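# Bring Back the Dropped Ceiling

June 22, 2018

I would like to say a kind word for the acoustic tile. I know how this sounds. The acoustic tile was ugly, it sagged, it collected brown rings shaped like Ohio, and at least one tile in every office had a pencil stuck in it from before the current management. I miss it anyway.

We moved our office to the old Stanlow building last July, and the first thing the leasing agent did was point up. "Open ceilings," she said, in the voice people use for ocean views. Seventy cents more per square foot, it came to, for the privilege of a ceiling with a part missing. I have since toured three other buildings for my wife's pottery studio, and every agent pointed up. One of them pointed up before he'd unlocked the door.

I understand the appeal for a coffee shop. You're there twenty minutes and the noise makes the place feel popular. But I work under mine, and I can report that when Efren Policarpio opens a bag of chips at the far end of the floor, I know the flavor.

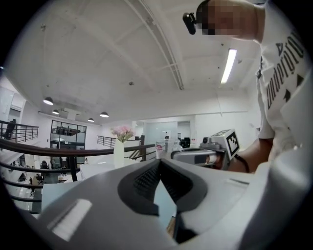

The trouble with an open ceiling is that it's sold as honesty. The building has nothing to hide, we're told, so let's all look at its insides. Then somebody paints the insides white so you won't look at them too hard. It's the decorating equivalent of confessing in a whisper. And once there's no grid, things start wandering. Beams are fine, beams have somewhere to be. But look at the long pipe running on a diagonal under all that white, with the beams doing their best to keep order. A drop ceiling would have covered that up and let everyone get on with the day. I've caught myself following a pipe like that with my eyes through an entire budget meeting, and I could draw you the pipe but I couldn't tell you the budget.

The defense I hear most is height. People feel freer in a tall room, and I suppose I do, for the first minute after I come in. After that I feel cold from October on, since the warm air has gone up to enjoy the view. Our landlord's answer was a set of felt panels to hang overhead and soak up the noise. The quote was $631 a panel. They're flat, they're square, they're off-white, and they hang in rows a couple of feet below the beams. I asked the salesman what you'd call that and he said "a cloud system."

We bought 47 of them. They went up last week over the desks, and it is wonderful under there. It's quiet. My voice stops when I stop. Efren has switched to pretzels, or so he tells me, and I have to take his word for it.

There's already a pencil in one.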